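**Saturday laundry thread, because I have finally become a person who folds things** 🧺

1/ December 2022 will go down as the month I learned to fold a T-shirt properly. I'm 36. My mum tried, my flatmate in Cestudgate tried, and it took a rainy weekend and a very full wardrobe to get me there. I'm so pleased with myself I've got to tell someone, so it's you lot!

2/ Background: I've been stuffing T-shirts into drawers in a sort of ball since I left home. Then in August I moved into the flat on Mandell Road, which has one chest of drawers, and the drawers are shallow. Balls of T-shirt do not fit in shallow drawers. The bottom one jammed shut for 2 days with all my socks behind it.

3/ Luana Amaral (who runs the mending evenings at Conceição, go if you can, they do lovely soup) told me to stop folding on the bed. Beds are squashy and the shirt slides about while you're trying to get it straight. Fold on a table. A big clear smooth one. Life changed, no exaggeration.

4/ So, step one is just getting the thing flat. Lay it down, find the hem, find the shoulders, and smooth from the middle outwards with your whole palm. I used to skip this entirely and then wonder why everything came out diamond-shaped.

5/ Olive green is a great colour to learn on, by the way. You can see every crease against a white top. My black ones are a nightmare, I can't tell a sleeve from a shadow.

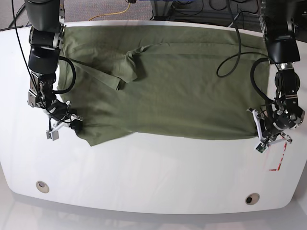 6/ Sleeves are where I always came unstuck. One of them folds back under or over itself while you're busy with the other side, and if you carry on regardless you get a great lump in the middle of the finished square. Stop, pull it out, smooth again. It takes seconds and I resisted doing it for years.

7/ Corners next! If one corner of the hem hangs lower than the rest, take hold of it and ease it back up level with its neighbour before you do anything else. Gently - cotton jersey stretches, and then you've made a new problem.

8/ After that it's sides in, sleeves back on themselves, bottom up to the neck, and once more. Or in thirds if you want them standing up in the drawer like little books. I want them standing up like little books. I've never wanted anything more.

9/ Someone's bound to ask about folding boards. I've borrowed one and it was fine, very neat, but it lives under the sofa now and I keep forgetting it exists. Hands and a table suit me better.

10/ Pinching, though. I had no idea pinching was a skill. You want just the edge of the fabric, a tiny bit, between fingertips. Grab a whole fistful and you've crumpled everything you just smoothed. I practised on a tea towel first while the kettle boiled. 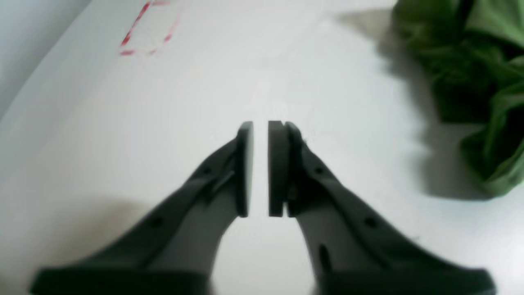 *Tips nearly touching, nothing between them but white tabletop.*

11/ My first go at a whole pile had 14 T-shirts in it and I had to redo most of them. Second go was so much better! The stripy ones came out almost identical, and I stood there admiring them until my tea went cold.

12/ Things still defeating me: hoodies, anything with a wide neck, and fitted sheets, which I'm leaving for next year. If you've got a hoodie method that doesn't end in a brick with a string hanging out, please send it over.

13/ Oh, and the drawer shuts now. All the way, one push. I've opened and closed it far more often than I need to this afternoon.

14/ Right, off to do the towels. Luana says in half lengthways first, then thirds, and I'm not arguing with her after the T-shirts 💚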